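Werkwood starts desk-side waste sorting

2023-09-21

Werkwood has begun asking staff to sort their lunch trash before it leaves the table, after a February review found that too much paper was going out with food waste. The new rules cover paper cups, brown wrapping paper and aluminum foil.
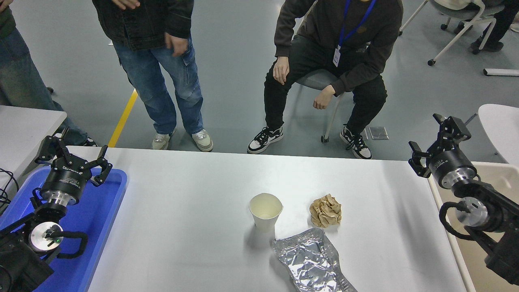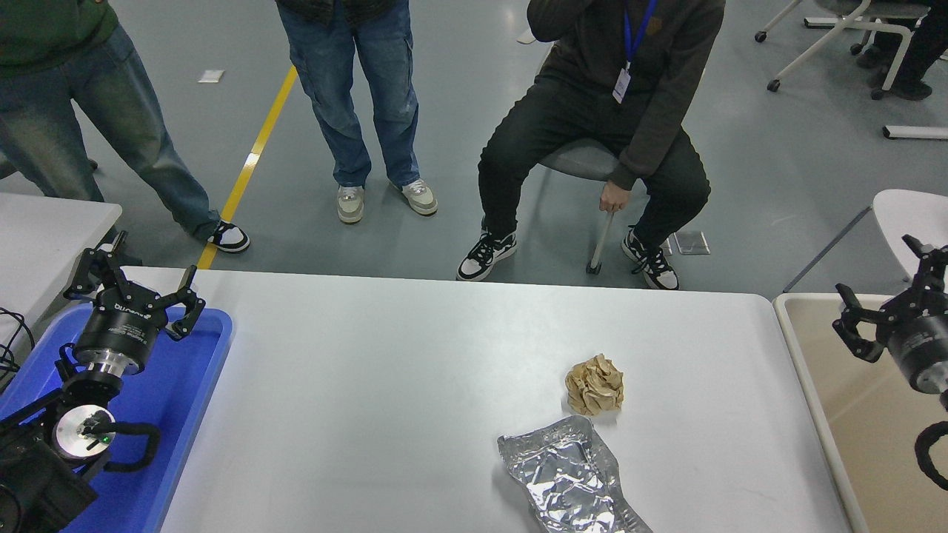 Crumpled brown paper and foil on a white table.

Under the rules, brown paper goes in the paper bin if it is clean. Paper with grease on it goes in the trash. Foil is collected separately and should be scraped off first, and small pieces should be pressed together into a larger one. Paper cups have their own bin because many of them are lined, and the paper hauler, Serrano, will not take them.

"Most of what we throw out at lunch is the same few things," said Beatriz Barros, who runs the building's services desk. "People know what a bottle is. They stop and think when they get to foil."

The review looked at 30 bags from two floors. Paper or foil that could have been recycled turned up in 59 percent of them. Barros wants 70 percent of it kept out of the trash by the end of the trial, which runs for 5 months.

Bins are in place on the ground floor now, and the upper floors will get theirs next. Coffee grounds and food scraps are not part of the trial — those still go in the green bins by the elevators. Questions can be left at the services desk.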